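Unit 2: Match play and stroke play

In stroke play every shot over the round counts, and the lowest total wins. In match play each hole is a separate contest. A player who takes nine on a hole loses that hole and nothing more.

The score is given as holes up or down. A match ends when one side leads by more holes than are left to play.

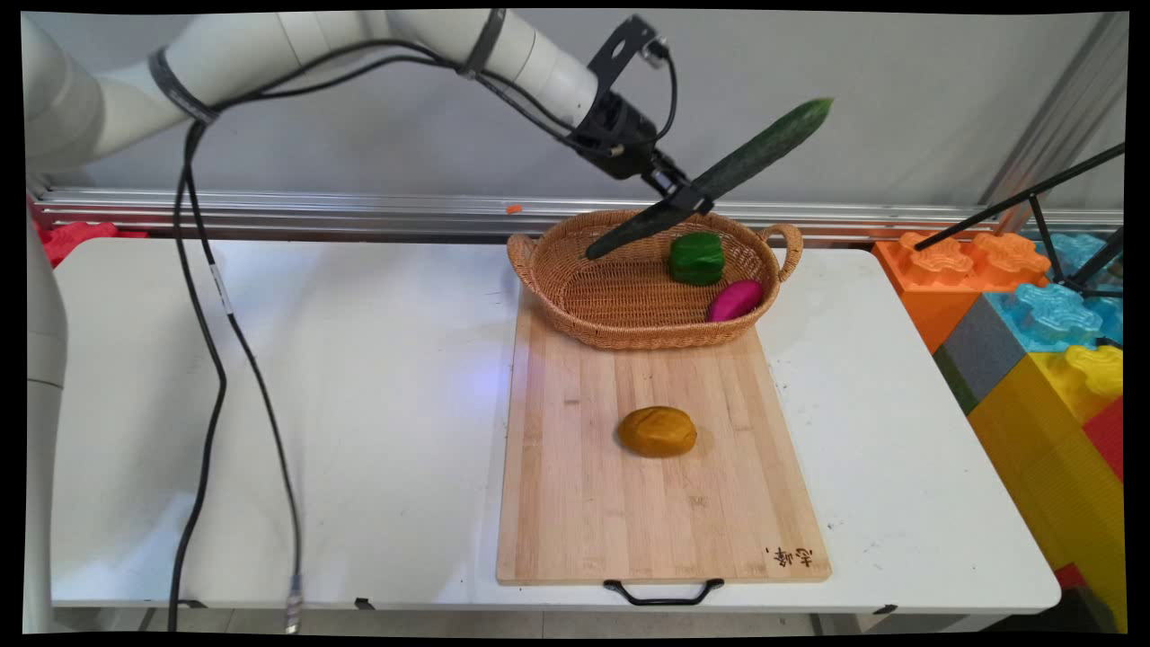 Foursomes partners share one ball and hit alternate shots. In fourball each player has a ball – the better score counts for the side.

Before the next class, read the Toldale course notes and work out when a player 2 up after 15 holes can first win the match.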